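Section 4. Wiping Down the Table and the Screen

Read this section before the first wipe of the day and again, if you can stand it, before the first wipe after lunch. The Cornton table has a white top. White was chosen by people who do not clean it. Every crumb, ring and fingerprint will present itself for inspection, and so will anything you smear while trying to remove it.

What you need

Blue sponge, flat, from the Dornis pack
Two soft cloths, dry
One small bowl of lukewarm water
Dish soap, one drop (a squirt is several weeks' worth of drops)

Do not substitute the kitchen sponge with the scouring side. It has its own career and its own grease.

4.1 Clearing the top

1. Switch off the screen at the wall. A dark screen shows smudges better, and you are going to want to know the worst.
2. Take plates, cups and bottles off the half of the table you plan to wipe first. The other half may stay as it is until its turn comes.
3. Put bottle caps on. Push them until they click, then push them again.
4. Check inside the cups. Small objects collect there and do not announce themselves when the cup is tipped over the sink.

NOTE: Toys left from the play corner go on the shelf by the door. They are not table decorations, whatever was decided in March.

4.2 Wiping along the screen

The gap where the table meets the screen is the part everyone skips. Crumbs know this. Lay the blue sponge lengthwise along the edge of the screen and work it from one end to the other in a single pass.

1. Dip the sponge, then wring it out over the bowl until it stops dripping. Wring it once more.
2. Set it flat on the table, long side toward the screen.
3. Slide it along the edge with light pressure. The sponge should touch the table and barely graze the rim.
4. Lift it at the end of the pass. Dragging it back returns the crumbs to where they were happier.
5. Rinse, wring, repeat if needed.
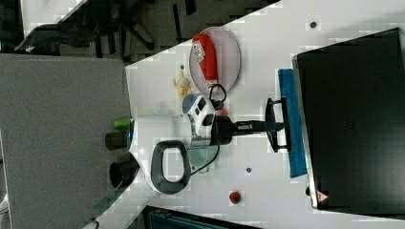
Hiba Aoun adds that she turns the sponge over halfway along, as the leading side is full by then, and that a second pass with the dirty side is worse than no pass at all. She also wants it noted that one drop of soap is too many if the top was waxed that week.

Both points are accepted. On a waxed top, use plain water.

CAUTION: Never wipe the face of the screen with the sponge, however clean the sponge looks. Use a dry cloth, folded in 4, and stroke in one direction. If a mark will not come off dry, breathe on it and try again. If it still will not come off, learn to live with it until the monthly cleaning (Section 9).

CAUTION: Leave the triangular warning label alone. It is a label. Picking at the corner will not make it more interesting, and a replacement has to be ordered from Bataineh under part number 2040, with a wait that nobody enjoys.

4.3 Wiping the open table

1. Start at the screen side and work outward. Starting at the outer edge herds everything into the gap you just cleaned.
2. Use straight, overlapping strokes. Circles feel thorough and leave circles.
3. Rest the sponge flat between strokes. Standing it on its end makes a small puddle with surprising reach.
4. When the first half is done, dry it with the second cloth before moving anything onto it.
5. Move plates and cups across and do the other half.

Bottles deserve a word. A ketchup bottle that will not stand may be laid on a plate while you work. It may not be laid on the table. The plate can be washed in the sink, and the table, as you will have noticed by now, cannot. Sauce left on the white top for 40 minutes comes off with patience. Sauce left overnight is covered under Section 11, Stains You Have Accepted.

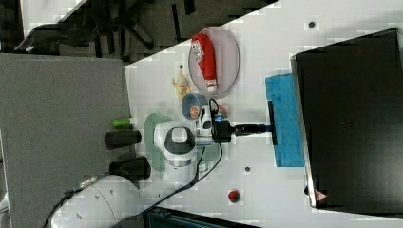
Fig. 4-2. Blue sponge flat on the table beside the screen; ketchup bottle parked on its plate.

4.4 After wiping

1. Rinse the sponge under running water until the water is clear.
2. Squeeze it out and leave it on the rack, not in the bowl. A sponge stored in its own water develops opinions by morning.
3. Hang both cloths.
4. Wait until the table is dry to the touch, then switch the screen back on.

Replace the sponge when it no longer springs back, or when Jérémie Ferrand refuses to pick it up, whichever comes first. Spares are in the Brurska drawer, under the cloths. If the drawer is down to its last one, write "sponges" on the list. Do not write "see drawer."

Streaks on the table after drying: too much soap. Go back to 4.3 with plain water.

Crumbs in the gap after drying: see 4.2, step 4, and be truthful about it.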